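3.2 Finding the corners

The part of towel folding that interests us most comes before any fold is made. A towel dropped on a table has four corners, but at any moment only one or two of them may be showing, and the rest are tucked under loops and flaps of the same colour. People deal with this so quickly at home that it hardly feels like a task. Slowed down, it is full of small choices, and we found it a delight to study.

Kubo, the folding study reported here, began in June in a large hall at Bastby with a concrete floor and pale tables. Kiran Shukla and Lech Domański drew up a plain vocabulary for the states a cloth passes through: heap, spread heap, strip, sheet and folded. A spread heap has been opened out in places but still hides most of its outline. We count a corner as found when it has been taken hold of at the point, with no second layer caught beneath it. Figure 1 shows a spread heap with its left corner pinched and a long strip of the towel looping back on itself towards the far side of the table.

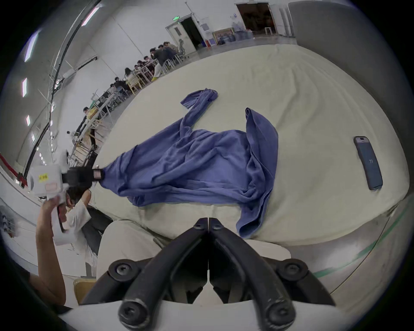 Figure 1. Spread heap. One pointed corner of the blue cloth is held at the left; a tall flap stands at the right.

3.3 From one hold to two

A single hold tells you a surprising amount. Lift a corner and the folds nearest to it begin to open, and an edge often appears that can be followed along to the next corner. Elżbieta Piątek calls this "reading the hem", and the name has stuck with all of us!

The second hold is harder to choose. Taken at a true corner, it gives a straight edge between the two points and the towel can be laid out flat. Taken anywhere else, it gathers a bunch, and the cloth hangs in a strip with its layers still crossed. We coded 1,851 second holds in all, and nearly 30 per cent of them were bunches. We had expected to treat these as mistakes. Soo-ah Kong argued for giving them a code of their own - a bunch can still be used to draw a heap out lengthways, and a long heap is easier to search than a round one. Figure 2 is coded in this way, with the left end held and a gathered bunch held near the right.

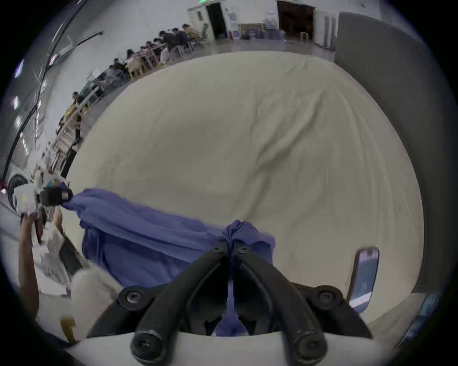

Figure 2. Two holds on a crumpled cloth, stretched roughly level across a cream-white sheet. The right-hand hold is coded as a bunch.

3.4 Agreement between coders

Kacper Malinowski and Kiran Shukla coded the same 7 sessions separately and then compared notes. They agreed readily on heaps and folded towels. Most of their differences lay between spread heap and strip, and these were settled by looking again at whether any full edge was visible.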